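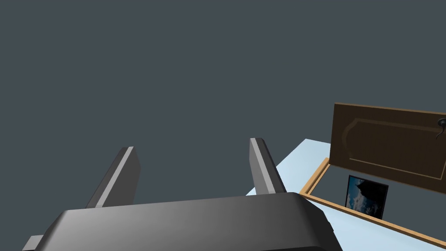

How does cloth get its colour?

Look at the clothes you have on. Somebody chose every colour in them, and somebody else had to put it there. Most cloth starts out quite dull. Cotton straight from the plant is a creamy white. Wool is the colour of the sheep it grew on, so it can be white, brown, grey or nearly black.

To change the colour, we use dye. A dye is a coloured substance that sinks into the threads and stays there. Paint is different. Paint mostly sits on top of things, like icing on a cake, and if you scratch it you can see what is underneath. If you pull a thread out of a dyed sock, the thread is usually coloured all the way through.

Colours from plants

For thousands of years, people got most of their dyes from plants. The roots of a plant called madder give red and orange. The leaves and stalks of weld give yellow. Blue came from the leaves of woad or indigo. Green was harder. Plenty of plants are green, but very few of them make a good green dye, so dyers coloured the cloth yellow first and then dipped it in blue.

A few dyes came from animals. One bright red was made from tiny insects that live on cactus plants. A rich purple came from sea snails, and it took so many snails to dye one piece of cloth that only very wealthy people could buy it.

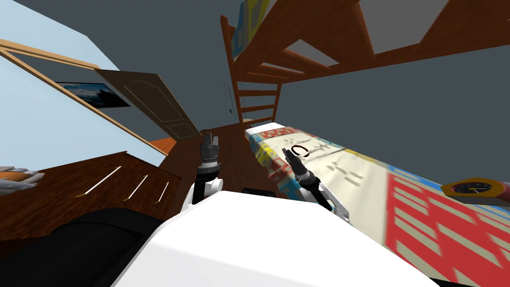

Patterns are more work than plain colours. There are three main ways to make one. You can dye the threads first and then weave them together, which is how stripes and checks are often made. You can print the pattern on afterwards, a bit like using a stamp pad. Or you can cut up cloth of different colours and sew the pieces together.

Printing used to be done by hand with carved wooden blocks. Each colour needed its own block, and the printer had to line them up carefully. Today large machines do the same job, and some printers can spray the dye on in tiny dots.
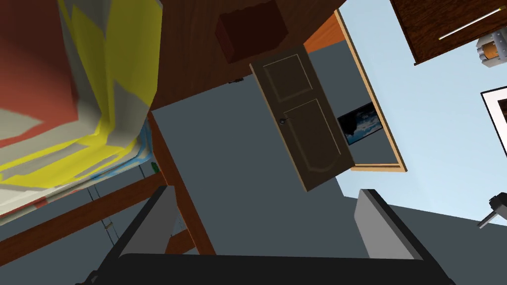 Patches of red-brown, yellow and pale grey-white.

Making the colour stay

Have you ever had beetroot juice on your T-shirt? It looks very bright at first, but after a few washes it fades. Beetroot is not a good dye because it does not hold on tightly to the threads.

Many plant dyes need help from something called a mordant. One common mordant is alum, a kind of salt (but not the kind you put on chips). The mordant grips the thread and it also grips the dye, so the colour is much harder to wash out.

Ulla Honkanen dyes wool in a workshop at Wotport. Her biggest pot holds 467 litres. She simmers the wool with alum first, then moves it to the dye pot, and leaves it to cool overnight. Every September she collects walnut husks from the trees on Flellgate Road and uses them to make brown.
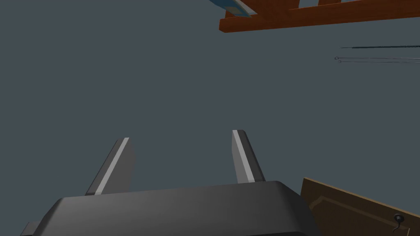 What about black and grey?

Black is one of the trickiest colours to dye well. Old black dyes often turned brown or green in sunlight. Grey can be made by using only a little black dye, and the more you add, the darker the grey becomes. The picture has a dark grey at the bottom and a medium grey in the piece standing up on the left. A dyer would call these two shades of the same colour. Ulla keeps a card with 10 shades of grey wool tied to it, and writes the recipe beside each one.

Words to know

Dye - a substance that colours threads or cloth.
Mordant - something that helps dye stick.
Shade - a lighter or darker kind of one colour.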